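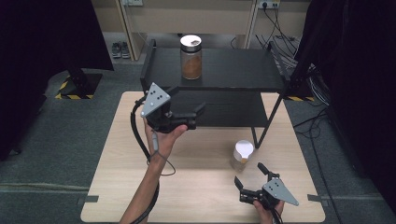 Good practice for two-handed demonstrations with hand-held grippers begins with the table, and the rules on this page apply to every session recorded under the Tarkero program. Mark the position of the table before the first recording and do not move it again until the task is closed. At the shelf-and-jar station, gray tape strips at the front corners serve this purpose, and the stand bases carry yellow-and-black hazard tape so that operators can see their edges while walking. Cables from both grippers must run back past the hands and toward the operator — never across the work surface.

Home Guidance Stations Forms Contact

1. Starting position

Hold both grippers over the front half of the table with the fingers open. Remain still until the recorder confirms the start.

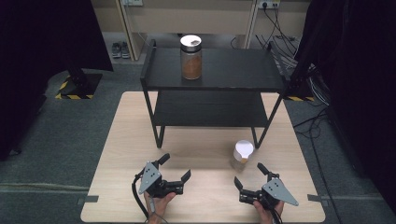 Each arm should be able to reach the far side of the shelf without the operator leaning. If it cannot, adjust the operator's standing position and leave the furniture where it is.

Search this site Enter keyword Go

2. Gripping glass

Approach a jar from the side and close the fingers slowly on the neck, under the lid. Do not grip by the lid alone. Stop closing when the jar no longer shifts between the fingers.
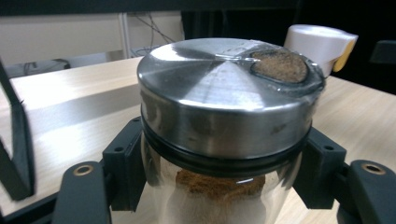 Lift straight up and pause before moving sideways. Containers with a flap or slider must be checked by hand before the session. Glass with a chip or crack is withdrawn at once and noted on Form 27.

3. Placing and releasing

Set the container down fully before opening the fingers. Open both fingers wide enough to clear the glass, then withdraw along the line of approach. 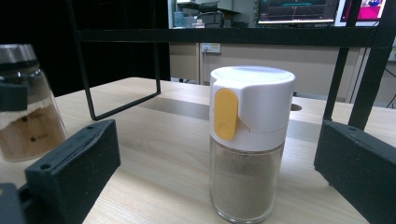 A container that tips during release ends the attempt. The attempt is kept, marked as failed, and repeated from the starting position. Operators should not correct a fallen container with a bare hand while recording continues.

4. Records and breaks

A task is complete at 400 accepted attempts. Operators rest between blocks and may stop at any time if the wrist or forearm becomes sore. Requests to vary these rules go to Zamfira Munteanu in writing; equipment faults go to Lucian Pîrvu. Revised station sheets are issued each February, and older sheets must be removed from the binder on the same day.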